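Ticket 496: Start pose check fails in simulated cell, rule 9 of the working practice
Project: Vonia
Opened by: Živko Perić
Assigned to: Azra Stojanović
Priority: normal
Status: closed

Živko Perić, 08:40
Good morning. Since I took the new version of our working practice from the Dirnis folder, my tray task is refused before the first motion. The message is "start pose not accepted, clearance". In the old version the same task was starting without problem. I changed nothing in the task file. Please tell me if I must change the pose or if the check is wrong.

Azra Stojanović, 09:15
Hello Živko, thank you for the clear report. Rule 9 was rewritten in July. Before, it asked only that the gripper is above the table. Now it asks that the fingers are open, that nothing is held, and that the clearance is measured from the finger tips to the highest object on the table. Which point does your task file use for the measurement?

Živko Perić, 09:50
It uses the wrist flange. I copied this from the Benavides template two projects ago and I never looked at it again. So my number is too big by the length of the whole gripper, I understand. But then the old check should also be wrong, no?

Azra Stojanović, 10:05
The old check did not compare the number with anything, it only wanted that the field is filled. Please do the following, in this order.

1. Set the reference point to finger tips.
2. Put the real height of the tray wall in the object list. Do not leave the default value.
3. Load the start pose and stop there. Do not run the task.
4. Look at the arm from a low side view also, not only from the top. From the top you cannot judge height.
5. Attach one view to the ticket before you run. Rule 10 asks for this when a start pose was refused.

Živko Perić, 11:30
Steps 1 to 3 are done. The check now says "accepted with 2 warnings". First warning: tray height was changed by hand. Second warning: shadows are switched on in the viewer. I do not understand why the second one is a warning. For step 4 I used the low view. The fingers are pointing down, a little open, with nothing between them, and they are well above the table. The tray is not directly under them, it is more to the right.

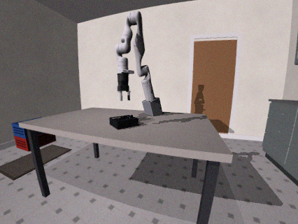

Azra Stojanović, 12:10
The first warning you can confirm, it only wants a name beside the change. The second one comes from Dusotico, their camera tests gave different results with and without shadows, so now the setting must be written in the log. You can keep it on. Write "shadows on" in the header and use the same setting for every run that you want to compare.

The gripper does not need to be exactly above the tray at start. Rule 9 speaks about height only. The sideways motion belongs to the approach, and there the speed limit from rule 10 is valid.

Živko Perić, 13:25
Confirmed and written in the header. The check is green and the task starts. I also corrected the template, so that finger tips is the default there. May I close?

Azra Stojanović, 13:40
Yes, please close. I will add one sentence to rule 9 about the reference point, as the present text does not say it clearly enough.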